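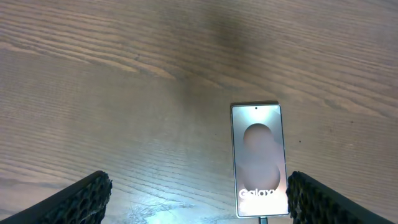 The Summer I Stopped Believing in Trade Rumors

I have a problem, and my friends who follow basketball have it worse. Every spring, before the playoffs are even out of the first round, I start reading about who might go where next season. I read it at breakfast. I read it in the parking lot at work with the engine off. By the time September rolls around and everyone is back in the gym, I've spent more hours on deals that fell apart than on games that got played.

My team is the Camolo Herons, a small club in a small league, and you'd think that would protect me. It doesn't! Our rumor mill is just as busy as the big ones, only with fewer people in it, so you hear the same story three times in one afternoon from people who all got it from each other.

The one that broke me was about our point guard. He was going to Perkus. Everybody had it. The fan board had a thread more than 80 pages long, with salary math and a mock lineup and a very heated side argument over whether he'd get to keep his number. I bought into it completely. I even wrote a goodbye post (a long one, I'm a little embarrassed by it now) and was talked out of putting it up by my sister, who doesn't watch basketball and thought I was describing a funeral.

He signed again with Camolo for two years. As far as I could ever find out, the whole thing started when he was spotted eating lunch in Perkus. His dentist is in Perkus.

So last year I tried keeping score. I opened a notebook and wrote down every rumor I cared about, where I read it, and how sure the writer sounded. I only lasted until 5 of them had been settled one way or the other, which isn't much of a study, but 3 were flat wrong. One was half right, in that our backup center did leave, just for Weldu instead of Dastudel. The only one that came in clean was the dullest of the bunch, a bench forward getting a one-year extension, and it had maybe two replies under it.

What I noticed, going back through the notebook, was the wording. "Teams are monitoring." Well, sure, that's their job. "Open to a move" – so am I, most mornings. The forward's extension was written up in one plain sentence with a length and a date, and I'd skimmed right past it looking for something juicier.

I'd love to say I quit after that. I cut back. No fan board before noon, no lineup math on a napkin, and if a story doesn't say who is giving up what, I close the tab and go do the dishes.

There's a new one going around this week, by the way. Dastudel wants our shooting guard and might send a first-round pick back. I've read it four times, and I think the pick is protected, and if it isn't we should take it.

Posted 5/5/24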